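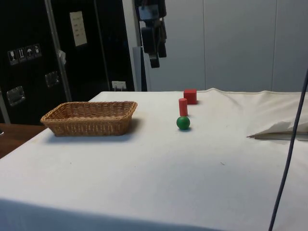 The water in Zaltbridge is hard enough that white cotton goes gray long before it wears out. I blamed the detergent for most of a year. Switching brands changed nothing, so in March I started keeping records.

Detergent needs to bind to dirt. In hard water, part of the dose goes to the calcium and magnesium instead. Soap is worse, as it forms a scum that stays in the weave and holds on to body oil. A longer rinse helps very little once the scum is there.

The procedure I settled on:

Strip first. Hot water, a full dose of powder, washing soda, no softener. Soak for 3 hours, then run a normal cycle. Do not mix in colored items.

After that, keep the regular dose at the hard water line on the box. I had been using the soft water line, which was my main error. Add the powder to the drum before the load. The drawer on our Hillier leaves up to a third of it behind as paste.

Softener I dropped entirely. It coats the fiber, and table linen that repels water is not much use at dinner. For creases, I take the cloth out as soon as the drum stops and hang it by the hem – ironing is optional after that.

The meter under the sink read 2968 when I started. I will post the water use when I have a few more months of readings.
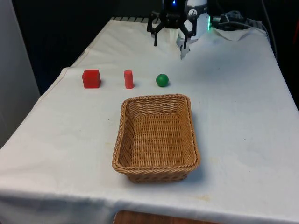
Évan Tanguy: I'm on the same supply and went the other way, with citric acid in the rinse. 100 grams lasts me several loads. Just don't put it in with the soda, they cancel out.

Correct on the last point. I tried the acid for 13 loads and could not see a difference from the soda alone, but the door seal had less scale on it. I may go back to it for that reason – the last seal was a pain to replace.

Contact | Copyright, all rights reserved | Back to top

This site uses cookies to remember your settings. Accept | Manage preferences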